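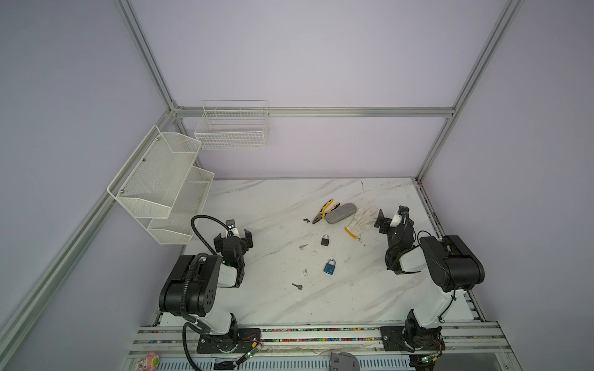

One of the Ustcombe lot reckons I should've bought a pair of Gelter grippers from the start and saved myself the bother. Maybe so! But I'd got the Claria ones cheap, and I did want to see what two fingers could manage with small fiddly stuff first (padlocks and keys, mainly).

The padlocks are fine. Keys are horrible – they lie so flat that I got 7 clean pick-ups out of 34 tries, and most of those were luck. I've ordered softer fingertips from Lefèvre, so another go at the keys once they're on.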